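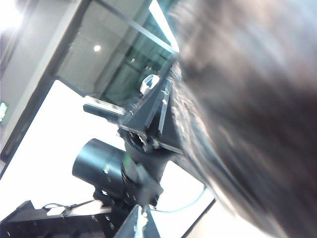 Do the screws on a slotted bar need a washer under every head?
Every screw whose head bears on a slot needs one; screws through plain round holes can go in without.

[Travstead-bench] Re: Slotted bar creeping under clamp load

Replying to the list and trimming the quote to the parts I have an answer for.

> I have a slotted bar from Kestia bolted to a plate bracket at one end.
> A cylinder clamp sits under the bracket. The bar droops at the free end
> after a day or so. I have tightened the screws again and again and it
> still creeps. Black finish on everything. Is the finish the problem?

Partly. A painted or powder-coated face compresses under a screw head, and the preload drops as it does. Small screws show this more because there is very little stretch in them to begin with. Scrape the finish off the contact patch on both parts, wipe, and reassemble. Leave the finish on everywhere else. If the parts are anodized, leave them alone and look at the washers first.

A slot gives the head very little to sit on. On a narrow slot the head touches along two thin strips, and the edges of the slot yield when it is tightened. Use a flat washer wide enough to span the slot with metal to spare on both sides. A split lock washer directly on the slot makes it worse.

Also check how far apart the screws are. If both are at neighboring positions, the bar can pivot on very little force. Move them as far apart as the bracket allows. I went from adjacent slots to the two ends of the bracket face and the creep stopped with the same screws at the same torque.

> The bar was sold as 300 mm. I measure 294. Did I get a bad one?

Mine measures the same. I asked Stetsiuk, who sold it to me, and was told the listed size is the blank length before the ends are trimmed. The slot spacing is correct, so it makes no difference unless you planned to butt it against something. I would still like the listing changed.

> The clamp underneath is a Pranix split type. When I tighten it enough
> to hold the barrel, the gap closes completely. Should it?

It shouldn't. Once the gap is closed the screws are squeezing the clamp against itself and the barrel gets nothing further. Either the bore is oversize or the barrel is under. Measure the barrel in 2 directions at right angles, then the bore with the clamp relaxed. If the difference is small, a single wrap of brass shim is enough. Keep the shim seam away from the split. Do not use tape. It flows, and you will be back at the same problem in a month.

Tighten the clamp screws alternately, a quarter turn each, and watch that the gap stays parallel. If one side closes first, back off and start over.

> Cables run along the top of the base at the moment. Any reason to
> move them?

Only if they pull on anything. Leave a little slack ahead of the first tie point and fix them to the base, never to the bar. A stiff cable tied to the free end will move it — I had one that did, and I blamed the bracket for most of January.

Order I would work in:

Remove the bar and clean the contact faces.
Refit with flat washers, screws at the far positions, finger tight.
Shim the clamp if the gap closes.
Torque the bracket screws, then the clamp.
Mark a line across each screw head and the part next to it.
Look at the lines the next day.

If the lines still match and the bar has dropped, the plate is bending and you need a thicker one or a gusset. If the lines have moved, use a medium thread locker on clean, dry threads. Please post the plate thickness either way. I have a spare Kestia bracket and can measure the deflection on it for comparison.

_______________________________________________
Travstead-bench mailing list
Plain text only. Trim quotes before replying.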